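# How Do We Measure Water? (And Why Did Anyone Bother?)

Fill a glass from the kitchen tap and have a good look at it. How much water have you got? You might say "a glass of water", and that's fine if you're thirsty. But what if you're baking a cake, or mixing medicine for a poorly dog? Then "a glass" is a bit of a rubbish answer, because my glass is tall and skinny and yours might be short and fat!

I've been mad about measuring since I was small and got told off for emptying the whole salt pot into the soup. So let me tell you how people sorted this out.

## Handfuls and eggshells

A long time ago, people measured with whatever was lying about. A handful of grain. A jug of oil. An eggshell full of honey (I tried this one at home, and it's very sticky – ask a grown-up first).

The trouble starts when you want to swap things. Imagine there are two villages on either side of a river, called Stellach and Campos. In Stellach a jug is as big as your head. In Campos a jug is as big as your fist. Somebody from Stellach walks over the bridge to buy one jug of milk, pays for it, and gets a tiny little dribble. You'd be cross, wouldn't you? I would!

So in lots of places, people agreed on one proper jug. It was often made of metal so it wouldn't chip, and it was kept somewhere safe. If you thought the milk seller was cheating, you could check their jug against the proper one.

## Litres and millilitres

Nowadays most of the world uses **litres**. A big carton of orange juice is often one litre. Chop that litre into 1000 equal bits and each bit is called a **millilitre**. We write it *ml* for short, and a teaspoon holds five of them.

The clever part is that a litre is tied to a shape. Picture a box that's 10 centimetres long, 10 centimetres wide and 10 centimetres tall. Fill it to the brim and you've got one litre exactly. You can make one out of building bricks, though I warn you it leaks.

One more thing I love: a litre of cold water weighs almost exactly one kilogram. So 100 ml of water weighs 100 grams, as near as makes no difference in your kitchen. If you've lost the measuring jug, you can use the scales instead. (Put the bowl on first and set the scales to zero, or you'll be weighing the bowl too.)

Pouring is a skill as well. Small clear containers are handy for practising, as you can see the level through the side. Go slowly, tip a little at a time, and keep your eyes on the one you're filling.
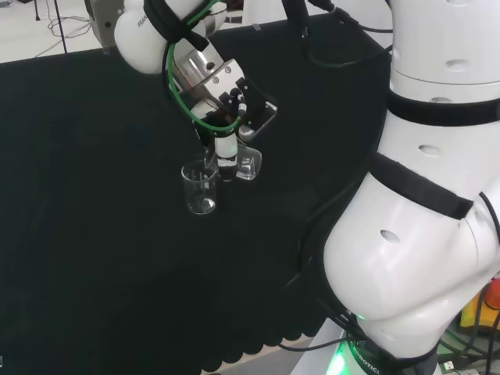 ## Why is the top of the water bendy?

Next time you've got water in a narrow glass, crouch down until your eyes are level with the top of it. See how the water creeps up a tiny bit at the edges? That curve has a name. It's called a **meniscus**, which you say like this: *muh-NISS-kus*.

Water is a bit clingy. It sticks to itself, and it sticks to glass even more, so it climbs up the sides. When scientists read a measurement they look at the **bottom** of the curve, right in the middle. And they always get their eyes down level with it. If you look from above, the water seems higher up the scale than it is, and your answer comes out wrong.

## Beakers, jugs and the tall thin ones

A **beaker** is a cup for science. It has straight sides and a flat bottom, and lots of them have a little lip for pouring. The lines on the side are called **graduations**. They help you see how much you've got, but beakers are only meant for a rough idea.

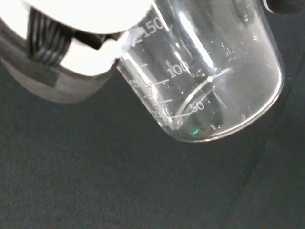

*A clear glass beaker with its numbers printed in white: 50, 100 and 150.*

If you want to be fussy you need a **measuring cylinder**, which is tall and thin. Think about adding one spoonful of water to a bath. Can you see the level go up? No chance! Now add that spoonful to something as narrow as a felt-tip pen. It shoots up! Thin containers make small amounts easy to see, and that's the whole trick.

## Try it: the Lisent Challenge

I named this game after an imaginary country I made up when I was eight. You'll need a measuring jug, some water, a tray for spills and three cups that are all different shapes.

1. Pour what you think is 40 ml into each cup. No peeking at the jug!
2. Tip the first cup into the measuring jug and read it with your eyes level.
3. Write the number down, empty the jug and do the other two.
4. Which shape fooled you the most?

It's the wide one that always gets me. Water spreads out in it and looks like hardly anything, so I keep adding more.

## Words to remember

- **Volume** – how much space something takes up
- **Millilitre** – one of the 1000 bits in a litre
- **Meniscus** – the curve at the top of the water
- **Graduations** – the measuring lines on the side

Now go and mop up that tray!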